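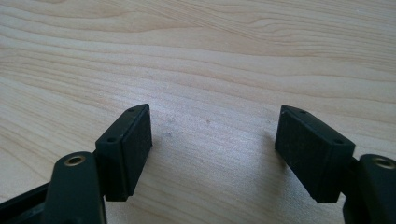 Courtois off the air at Talta FM — anyone know what's going on?

Posted by dialtwiddler, 05/07/2018

Morning all, and sorry if there's already a thread on this, I did have a look. I switched on Talta FM at breakfast expecting Courtois and got two hours of wall-to-wall soft rock with no voice at all, and then a fellow I didn't recognise reading the weather. I rang the station (yes, I'm that sort of listener!) and a very polite young woman told me the programme is "resting" until August. Resting! I've had that show on in my kitchen since 2000, through two house moves and a divorce, and I've never once known it to rest.

kettle_and_toast wrote:

Oh no, I wondered why my morning felt so flat. My sister-in-law heard it was over the playlist. Apparently they're meant to stick to 12 songs an hour from the list and Courtois kept slipping in old Cirkar album tracks, the long ones with the accordion. I love those, but I can see how a program director might not.

Benjamín Ledesma wrote:

I'm going to be the grump here, sorry. I like Courtois as much as anybody, but if you take the wage you play the list. I did 20 years behind a shop counter and there were plenty of days I'd have liked to rearrange the place to suit myself. And some of those Cirkar tracks do go on a bit — the live one has a drum solo you could boil an egg to.

dialtwiddler wrote:

Well, I'll give you the drum solo, Benjamín, but I don't agree with the rest of it. People tune in for the person. If I wanted a list I'd put on a list, and I wouldn't have to sit through the carpet warehouse ads either. I've written to the station (two pages, my handwriting isn't small) and I've asked them straight out whether August means August.

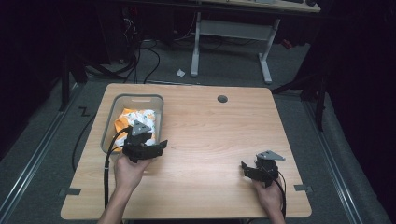

Lautaro Troncoso wrote:

I don't think it's the playlist at all. Brorkico bought into the station over the summer, and the same thing happened to the evening jazz hour, which was "resting" too and never came back. I'd love to be wrong. Has anyone tried the Brorkico office instead of the front desk?

kettle_and_toast wrote:

Lautaro, I'd forgotten the jazz hour! What a shame that was. I'll try them after lunch, my neighbour has the number somewhere.

Benjamín Ledesma wrote:

If it's the owners then I take back half of what I said. The other half stands. Let us know what they tell you, and ask about the jazz while you're on.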